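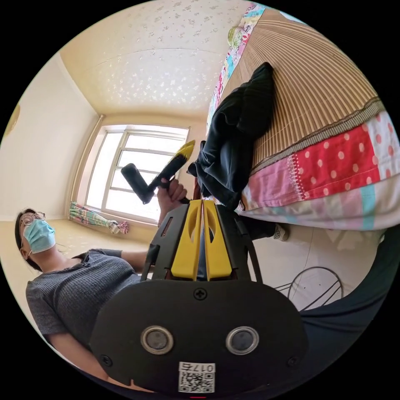
Ticket status: open, waiting on customer
Product: Brusar hand-held gripper, pair
Subject: Left gripper drops out of the pair during home demo

Hi all, me again, sorry! I run the home demo visits for Jotach and we had a proper stinker on Thursday, so I'm putting it all down while it's fresh.

The visit was a bedroom tidying demo. You take the two grippers, one in each hand, and show the family how you pick up clothes, fold them, put them on the bed and so on, and the Tolentino app on the laptop is meant to show both recordings ticking along next to each other. First go was lovely. Second go, the left one vanished from the app after 36 seconds. Its light stayed on and the fingers still opened and closed fine, it just wasn't in the list any more. The right one carried on as if nothing had happened.

What I tried, in order:

Turned the left one off and on. It came back, then went again on the next run.

Swapped hands (I'd half convinced myself it was me squeezing too hard). Same gripper dropped, so it isn't the hand.

Restarted Tolentino. It took ages, and meanwhile I had to keep everyone chatting, which I'm getting quite good at.

Moved the laptop nearer the bed and had another go with some black clothes and the bedding. That one lasted longer, long enough for me to get cocky and start explaining the fingertips.
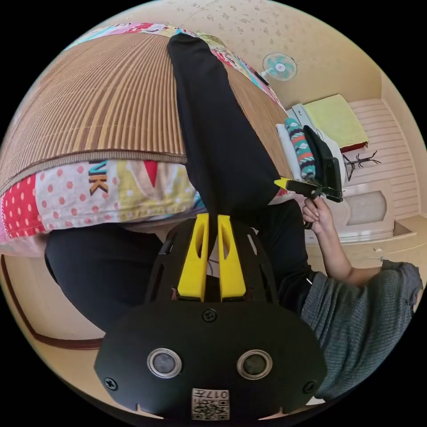

Reply from Firau support: Thanks for the detail, that helps a lot. Could you tell us which firmware the left unit is on, and whether both units were paired before the app was opened or after? Drops with the light still on are usually a pairing fault and the battery is fine. Please also try one run with the left unit alone, and send us the log from the Tolentino folder afterwards. There's no need to reset anything yet.

OK, so! Left unit is on 13 and the right one is on 19, which I hadn't spotted at all. They came back from servicing in separate boxes and I just charged them and threw them in the bag. And I paired them after opening the app, because that's how I've always done it.

I did get the solo run in before we packed up. Left gripper by itself, right one switched off, and it held on for the entire thing without a wobble. I even walked to the far side of the room and back with it.

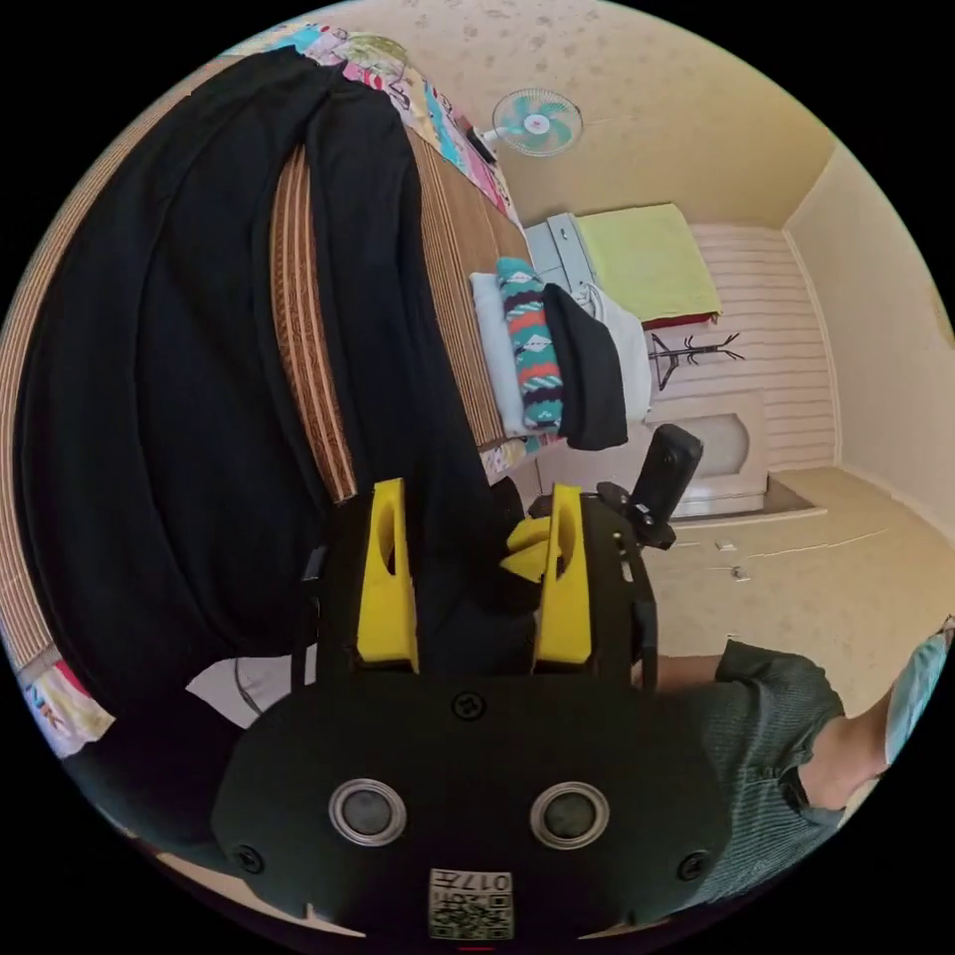 So it only misbehaves when the other one is on as well. After the solo run I switched the right one back on, and the left was gone before I'd picked anything up. The log has the same line over and over, "peer timeout 700", and then nothing at all from the left unit. I've attached the whole file in case there's something further up that I've missed.

Two questions. Can I update the left one from the laptop, or does it have to go back to you? And is it safe to do the pair of them at once? I've got another visit booked in July and I'd really like both hands working for it. I can manage the demo with one if I must, but folding a sheet one-handed is a bit of a sorry sight.

I'm at the desk until 4pm if it's easier to ring.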